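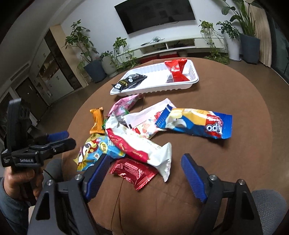

Snack wrappers on a round table, with the white tray at the far side.

1/ The Skeveck Center for Home Automation is frequently asked whether machines can take over household chores. Our answer this month concerns one chore only: picking up snack packets and putting them in a tray.

2/ People tend to rank chores by effort. Scrubbing an oven ranks high and tidying a table ranks near the bottom. For a machine the order is often reversed. A dishwasher handles a hard job inside a closed box. A table has no box around it.

3/ Wrappers are among the least cooperative items in a home. They fold, slide and spring back. They overlap, so pulling one moves its neighbor. Foil reflects light in ways that confuse a depth sensor.

4/ Consider a red foil wrapper with a long white one lying across it. A person lifts the top one first without thinking. A machine must work out which is on top, where each one ends, and whether a crimped edge will hold when it is pinched.

5/ In Project Rivadeneyra, our tabletop study, we logged 615 attempts to pick up a single packet from a pile. The two most common faults were closing on air and lifting 2 packets at once.

6/ The second fault deserves more attention than it receives. In a home, lifting two at once may be harmless. On a packing line it means a wrong count in the carton, and someone has to open that carton later.

7/ Two-finger grippers remain our standard tool for this work. Suction is faster on flat, sealed packs. It does poorly on crumpled film, where the cup cannot form a seal.

8/ Placement is also underrated. A packet with one corner over the edge of the tray has been moved, but most households would not call it put away. We now score these cases separately – earlier reports counted them as complete, and those figures should be read with that in mind.
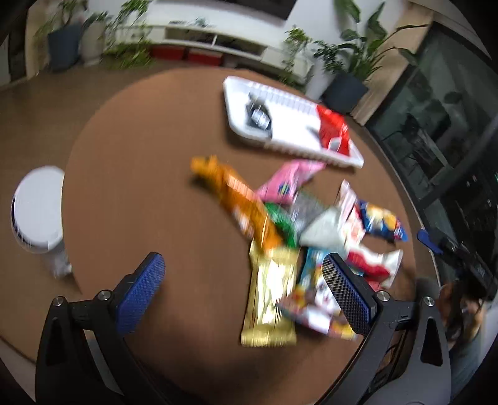 WHERE THINGS STAND

9/ Sorting rigid items of known shape: ready for shop-floor use, with supervision. Our partner site in Grendomdale has run such a cell for 7 months.

10/ Clearing mixed soft packaging from a table: not ready for unsupervised home use. Results are good on spread-out items and fall sharply once items overlap.

11/ Deciding what is trash and what is still food: not ready. A full packet and an empty one can look alike from above. We advise against any product that claims to settle this by camera alone.

12/ Readers have asked about the Visteo arm. It has not been part of this study, and we have no findings to share on it.

13/ The next round adds bowls and paper napkins to the table. Tray scoring rules will be posted before testing begins on Monday. Questions about method may be sent as replies to this thread.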